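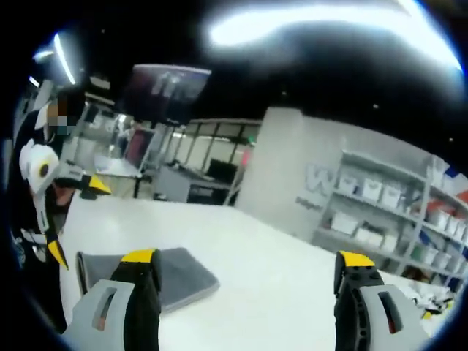 Who is this contract for?
An engineer who has moved a large set of old web pages from one storage system to another and can show how the result was checked. Experience with a specific vendor is less important than experience with link checking, redirects and character encoding.

Contract Engineer, Web Archive Migration

Genden publishes reference material for the building trades. The oldest part of the site runs on software called Korness, a page generator written in-house and last changed in a meaningful way many years ago. Korness still serves 2,603 pages. Most of them are linked from outside the company, including from printed manuals that cannot be corrected, so the addresses have to keep working after the software is switched off.

A first pass has been completed. It produced static copies of 2,144 pages, which were compared with the live output and accepted. The rest failed for one of several known reasons: server-side includes that point to missing files, forms that build their results from a database, mixed encodings within a single page, and frames. Of these, 222 depend on the database and need a separate decision on each template before any work is done.

The contract covers the remaining pages, the redirect table, and the shutdown of Korness itself.

Work to be done

1. Review the list of failed pages and confirm or correct the cause recorded for each one.

2. Write extraction scripts for the database templates. There are 19 templates. The schema is documented in part. Column names are short and some were reused for a second purpose, so expect to read the old Perl code.

3. Convert all text to UTF-8. Pages from the Štěpánek catalog, which Genden acquired with its Czech-language content, were saved in Windows-1250 and ISO 8859-2, at times in the same file. Automatic detection gave wrong results on these. A rule for each directory has worked better in tests.

4. Build the redirect table. Old addresses contain query strings, and the order of the parameters varies. Each form found in the access logs must resolve to one final address in a single hop.
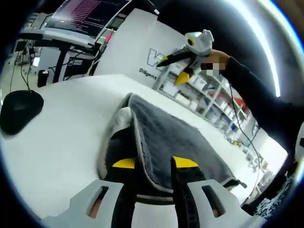

5. Run the comparison suite against the full set and resolve all differences above the agreed threshold. The suite compares visible text, link targets and image checksums. It does not compare layout, which is checked by hand on a sample.

6. Hand over the scripts, the redirect table and a written shutdown procedure. The procedure must include the steps for bringing Korness back up from a disk image.

Technical environment

Source servers run an old release of Debian on company hardware. You will have read access to the file system and a copy of the database, but no write access to production. The archive is stored in object storage behind a CDN. Scripts from the first pass are in Python 3 with a small amount of shell. The code is in Git, and changes are merged after review by one other engineer. Job scheduling is done by Gatis, an internal tool; it takes a plain config file and needs no prior knowledge.

Required

- Working knowledge of Python and of regular expressions
- Ability to read Perl 5
- SQL, including the export of data from MySQL tables with the wrong declared character set
- A good understanding of HTTP status codes, caching headers and canonical links
- Clear written English. Decisions are recorded in the repository and will be read later by people who were not on the project

Useful

- Experience with the WARC format
- Some reading knowledge of Czech
- Prior work with CDN rules at the edge

Terms

The contract is full time and remote, with working hours that overlap at least half of the business day in US Central Time. It runs until the shutdown of Korness, which is planned for May of next year. Payment is monthly against invoices. Equipment is not supplied. Access is through a VPN, and contractors sign a standard confidentiality agreement before credentials are issued.

How to apply

Send a resume and a short account, no longer than two pages, of one migration you worked on. State the size of the set, the method of verification, and what was left unresolved at the end. Code samples are optional. Please do not send material that belongs to a former client.

Applications are read by Yanti Menon, who leads the archive project. Selected applicants will be given a small set of Korness output files and asked to describe in writing how they would process them. This exercise is paid at the contract rate. An interview by video call follows.

Closing date: July 15, 2021. Applications received after that date will be held for later contracts.

© Genden. All rights reserved. | Contact | Privacy | Back to top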